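4. Handwritten labels and the sorting of goods in small food shops

4.1 Background to the observations

In the previous section we presented the answers of the shop owners to the questionnaire. The present section deals with the labels themselves. By a label we mean any piece of writing which is placed near the goods and which names them, gives their price, or tells the customer what to do with them. Printed packaging is not included, since the shop owner does not write it and usually cannot change it.

The literature on shop signs has mostly studied the sign above the door. Such signs are easy to photograph from the street, and they remain in place for many years. The small labels inside the shop have received less attention. They are written quickly, they are thrown away, and the same owner may write the same word differently in the morning and in the afternoon. For these reasons they were considered by earlier authors as a kind of noise. We believe that they deserve a description of their own.

The material was collected in Plunholm and in Zastmont, two towns of similar size with a large number of family shops. In Plunholm the visits were made by Kamol Limsakul and in Zastmont by Visitación Segura. In total, 70 labels were copied, each one together with a note on its position, the writing tool, and the goods to which it belonged. The visits were made in April, when the winter stock is being replaced and many labels are new.

4.2 Category words and item words

The first distinction which appeared in the material is the one between category words and item words. An item word names one kind of product, for example "pears" or "leeks". A category word names a group, for example "vegetables", "bread" or "sweets". Both types are found in both towns, but they are not used in the same way.

Item words are nearly always accompanied by a price. When we asked the owners about this, they found the question strange. For them, the purpose of writing "pears" is to say what the pears cost, because the customer can already see that they are pears. One owner in Zastmont told us that a label without a price would only make people ask.

Category words behave in the opposite way. They seldom carry a price, and they often stand in places where the goods are not yet present or where they are moved during the day. Several owners explained that such labels are written for the family members and the assistants who fill the shelves, and only in the second place for the customer. In Srisuk, a grocery in Plunholm, the category labels are even left on the shelves overnight while all the item labels are collected in a drawer.

4.3 Number and spelling

A further point concerns the grammatical number of the category word. The owners who learned English as adults hesitate between "fruit" and "fruits". In the standard use, "fruit" as a name of the group has no plural ending, and the form "fruits" is kept for different kinds or for special expressions. In our labels, however, the form with the ending is frequent. It would be too simple to call this an error. The words "vegetables", "sweets" and "eggs" stand on labels close to it, all of them with the ending, and the writer may prefer that the labels agree with each other.

Nives Palumbo has suggested to us that the form is also supported by the first languages of the writers, in which the group name is often a plural. We cannot confirm this with the present material, as the first language was noted for only 50 of the labels.

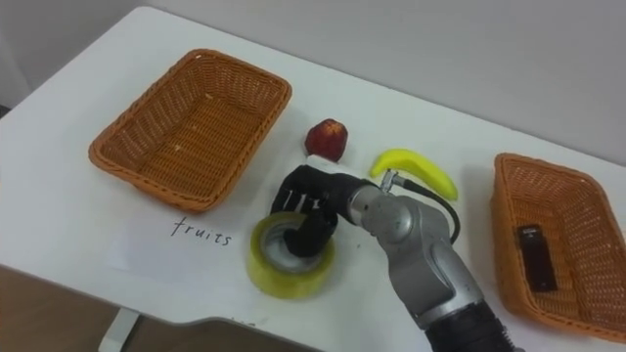 Figure 4. Category label and wicker basket.

The placing of the label in relation to its container is the last feature that we discuss. Three positions were noted: on the container, above it, and in front of it. Labels attached to the container move with it, and the owners use them for goods which are carried outside in the morning. Labels above the container are mostly fixed to a shelf and tend to be older. The position in front is the most flexible one. In Figure 4 the word "fruits" is written by hand on white paper which lies flat on the table, close to an empty basket, and no price is needed for the word to be understood as a category. A paper in this position can be read by a person who stands at the table, but it is easily covered by a bag or by a sleeve, and two owners complained of exactly this.

Sestavel, the largest of the shops in Zastmont, has changed from paper in front to cards above the containers. According to the owner, the cards are read by more customers, but the assistants make more mistakes when they fill the baskets, as they look down and not up. This remark agrees with our view that the category label is in the first place a message between the people who work in the shop. We return to it in section 5, where the answers of the assistants are compared with those of the owners.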